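Pre-session check, hand-held gripper capture and replay
Software section, release 38 of the Merkance recorder
Filled in by: Beatriz Moreira
Reviewed by: Njål Björklund
Task set: wiping and draping, round objects

1. Recorder version matches on both grippers. OK.

2. Clocks synced, left to right offset under 11 ms. OK on second try. First try failed after the left unit came back from sleep. Troels has the log.

3. Jaw width reads zero when closed. OK right. Left read slightly open, re-zeroed.

4. Pose tracking starts without a jump. OK. Keep both grippers still until the status line turns green.

5. Disk space for the full session. OK.

6. Tracking holds with the object close to the lens. See comment.

Comment on 6: large smooth objects fill most of the view and leave the tracker few points to hold on to. The table grain helps a little. If the confidence trace dips, stop and mark the episode. Do not trim it by hand — the trimmer still shifts the jaw channel against the video.

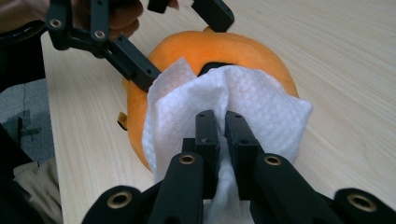 Pumpkin and paper towel, right jaws closed on the towel, second gripper open at upper left.

7. Segmentation keeps cloth and object apart. FAIL. In episode 307 the mask put the towel folds and the jaw tips in one region. Ultan to rerun with the Nedilance weights before anything from this set goes to training.

8. Grasp label agrees with jaw width. OK with remark. Thin material between the fingers reads almost the same as an empty close. Threshold lowered in the config, not yet in the default file.

9. Replay in the planner, both arms, no collision flags. Not done for episode 326. The planner rejects the crossing path of the two wrists. Bello thinks the wrist model is too wide. Open.

10. Emergency stop tested from the replay screen. OK, both arms.

11. Config file saved with the session. OK.

Result: recording may go ahead. No replay on the arms until 7 and 9 are closed.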